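New on the Market: Divell Starts Rental of Its Hand-Held Gripper Kit

Mar 21, 2020

Divell, the small company which until now sold its teaching tools only to large customers, has opened a rental service for everybody who wants to record manual work for robot training. The kit is named Pleltia. It contains two hand-held grippers, a charging base, a set of printed markers and a license for the recording software.

The idea is simple to understand. A person holds the gripper and does the task with it, and the camera on the tool records everything from the position where a robot's camera will later be. No robot is necessary at this stage, and for many of our readers this is the main attraction of the offer.
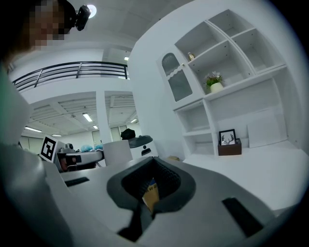
The shortest rental period is 19 days. Hwa-young Ahn, who is responsible for the service at Divell, explained to us that customers in the November trial needed the first two days only to get used to the weight and to the wide view of the lens. After this, she says, the recordings became much more even. She recommends to begin with light objects, such as paper and small cartons, and to leave glass for later.

We have two remarks. The manual is well written, but the chapter on placing the markers is too short, and a beginner will probably have to call the support. Also, the carrying case is not part of the rental – it must be ordered separately from Prokuria, and delivery can be slow.

For data storage, Divell works together with Chae. Customers who prefer to keep the recordings on their own computers can choose this when they sign the contract. Returned kits are checked and cleaned by Divell, and the deposit is paid back after the check. Requests for the spring period are accepted now through the Divell sales office.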